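Switching to the early bus

I gave up driving to work in December, when the car failed its inspection and the repair quote came to more than I wanted to spend. I've been taking the 86 from Tridwood ever since. I meant to do it for two weeks. I still haven't called the garage back.

The 86 leaves the stop by the hardware store at 6:40 in the morning and gets me downtown a little before half past seven. By car it was 25 minutes on a good day. So I lose time, and I won't pretend I don't. But I used to arrive annoyed, and now I mostly arrive having read something. I got through a long book on canal building that had been sitting on my shelf since I moved here.

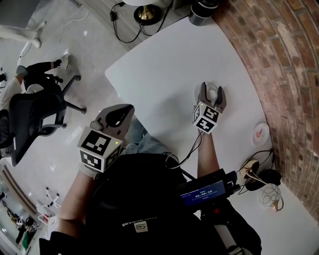 The first week was the hardest part. I missed the bus on the Wednesday because I stood on the wrong side of the road, and the next one was 15 minutes later and full. After that I started setting out my clothes and lunch the night before. I also bought a better coat. The old one was fine for walking from a front door to a car and not much else.

Money is the part people ask about. A monthly pass costs me less than I was paying to park. Add gas and insurance and the difference is big enough that I opened a separate savings account for it. I do pay for a cab now and then, usually when I have something heavy to get home. Last month it was a bag of potting soil and a floor lamp.

There are things I don't like. The heating on the older buses is either off or far too strong. The shelter at Skidevby Road has had no bench since I started, only the bolts where one used to be. Evening service thins out after seven, so if I stay late I have to plan around it, and I've left a few dinners early to make the last 8 o'clock connection. Weekends are worse — I walk or I stay home.

I've also had to learn which seats to avoid. Anything over the rear wheels is loud and you can't put your feet flat. The single seats on the left, behind the driver, are the best ones, and they're gone by the third stop.

When I wrote a shorter version of this in the neighborhood newsletter, I said I thought most people in Tridwood could manage with one car per household instead of 2. I got more mail about that line than about anything else I've written there.
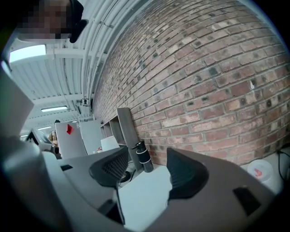

Wendy Stockdale wrote that one car would be fine for her family if the 86 ran on Sundays, and that until it does she's keeping both. She also said the morning bus is no help to anybody who has to drop off a child first.

I think she's right about Sundays. The school run I hadn't thought about at all, not having kids. I've asked the bus company whether the later departure could be moved up a little, and they sent back a form, which I've filled in and mailed.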